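CLUSTO ALLOTMENT AND GARDENING SOCIETY
Minutes of the July meeting, back room of the Fidley Arms

Present: Danjuma Adebisi (chair), most of the Lower Field plot holders, a few from Top Field, Mrs Gowda taking notes.
Apologies: received from the Curnon Lane end, who are all on holiday at once.

Started late, room not unlocked.

1. Last minutes
Agreed. One correction, the broken gate was the bottom gate, not the side gate. Side gate is fine.

2. Water
Long item. Pressure at the far end of Lower Field still hopeless in the evenings. Danjuma has rung the water company twice, been told it is our pipe and our problem. Proposal to stagger watering: Lower Field before 11 in the morning, Top Field after. Objections from people who work. Mrs Gowda pointed out that the real trouble is hoses left running on squash beds while people sit in their sheds. Some heat on this. Agreed in the end:
- no unattended hoses, any time
- cans only at the two end taps until the pressure is sorted
- dip tank to be topped up last thing by whoever locks up
Danjuma to put a notice on the board. Laminated this time.

Query on whether the leaking stopcock by the compost bays counts as ours. Nobody sure. Danjuma to find the old site plan, thinks it is in his loft.

3. Rents and waiting list
Rents stay as they are untill the new year. Two plots have come back to us, both on Lower Field, one in decent order and one full of couch grass and carpet. Decent one goes to the next on the list. The other to be split in half and offered cheap, first year at 5 pounds, to anyone prepared to clear it. Carpet has to go to the tip, NOT in the hedge, there is already carpet in the hedge.

Letters to go to the three plots not being worked. Polite ones first. Discussion about whether a plot with only rhubarb on it is being worked. It is, just about.

4. Blight
Spotted on potatoes near the Curnon Lane fence. Tops to be cut and bagged straight away, taken off site, not composted. Please look at your tomatoes. If unsure ask, there are people on site who have seen plenty of it. No spraying without speaking to your neighbours, there was a complaint last year and it went on for months.

5. Summer show
Church hall booked again. Same classes as last year plus a new one for the ugliest vegetable, carried by a big majority. Onions to be dressed tops, tied with raffia. Judge for jams has dropped out, replacement needed, must not be entering jams. Children's class to be free entry.
Marrow class: weight only, no more marks for "presence".
Teas: cakes wanted, names in anything with nuts. Urn needs descaling, Top Field have said they will do it.

Printing of schedules came up. 500 was far too many last time and the leftovers are still in the store going damp. Agreed to use up the backs of those for notices and print a short run. 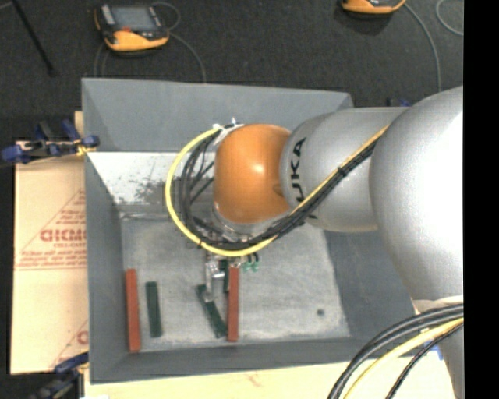 6. Tool store
Big mower is back from repair, starts on the second or third pull. Please do not leave it with the choke out. Strimmer line all gone, more to be bought. Someone has had the good wheelbarrow since Easter, could it come back, no questions. New padlock on order, the code will go round by phone and not be writen on the door frame.

Question about buying a shredder between us. Put off, need prices. Worry over noise and who would be allowed to use it. To come back in the autumn.

7. Bonfires
None before dusk, none at all when washing is out along Curnon Lane. Same rule as ever. Residents have been very fair about it.

8. Any other business
- Hens. Request for hens on Top Field. Lease says no livestock but may not mean hens. Danjuma to read it properly.
- Slugs, general despair. Beer traps work for some.
- Spare leeks by the gate, help yourself, need planting this week.
- Hedge along the lane to be left alone till the nests are empty.
- Thanks to whoever mended the bench.

Closed just after last orders. Next one same room, key to be collected from behind the bar beforehand.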